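4. Den Sakko zu Hause ausmessen und die Maße eintragen

So, jetzt wird gemessen! Ich mache das seit Jahren für unsere Kundschaft in Wandosby und habe hier aufgeschrieben, wie ihr es ohne mich hinbekommt. Am besten nehmt ihr ein Sakko, das euch gut sitzt (bitte nicht das vom Abiball), und messt das Kleidungsstück, nicht euch selbst.

Ihr braucht: ein Maßband aus dem Schneiderbedarf, ein paar Stecknadeln, einen Stift und das Maßblatt aus der Gestier-Mappe.

1. Sakko zuknöpfen und mit dem Rücken nach oben glatt hinlegen. Ärmel locker an die Seite, nichts ziehen.

2. Rückenlänge: von der Naht direkt unter dem Kragen senkrecht bis zum Saum. Den Kragen selbst messt ihr nicht mit.

3. Schulterbreite: von Ärmelnaht zu Ärmelnaht, quer über den Rücken. Das Band darf dabei nicht durchhängen.

4. Ärmellänge: vom höchsten Punkt der Ärmelnaht bis zur Kante. Bitte beide Ärmel! Bei Pilar Cáceres, die bei uns die Zuschnitte macht, landen ständig Blätter mit nur einem Wert, und dann muss sie nachfragen.

5. Sakko umdrehen und die Brustweite knapp unter den Armlöchern messen, von Seite zu Seite. Den Wert verdoppeln und erst dann eintragen.

Hinweis: Alles in Zentimetern, halbe sind erlaubt. Wer beim Verdoppeln auf 50 kommt, hat sich vermessen oder das Verdoppeln vergessen.

Achtung: Stecknadeln nie durch den Oberstoff am Revers stecken. Bei feinem Kammgarn bleiben die Löcher, und da hilft auch kein Dampf mehr. Ich spreche aus Erfahrung ...

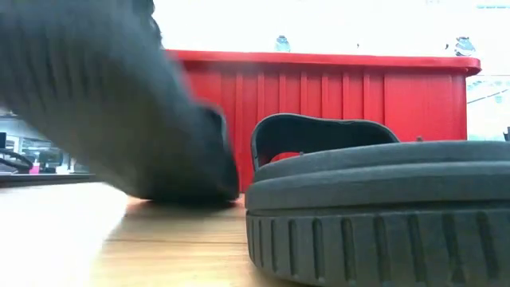 6. Taille am Schließknopf messen, wieder doppelt nehmen. Wenn der Stoff um den Knopf schon Falten zieht, schreibt das ruhig dazu, dann geben wir dort etwas Weite zu.

7. Jetzt alles noch einmal von vorn. Weichen zwei Werte um mehr als 2 cm voneinander ab, messt ein drittes Mal.

8. Maßblatt unterschreiben und zusammen mit der Stoffwahl abschicken. Für Smokings nehme ich selbst am liebsten die Nummer 471 von Domínguez, ein mitternachtsblaues Tuch, das abends fast schwarz wirkt. Herrlich!

Wer im Dezember feiert, schickt das Blatt bitte früh los. Fragen zum Maßblatt beantwortet Raili Vainio in der Werkstatt Memcombe, vormittags ab neun.

Weiter mit Abschnitt 5: Hosenbund und Schrittlänge.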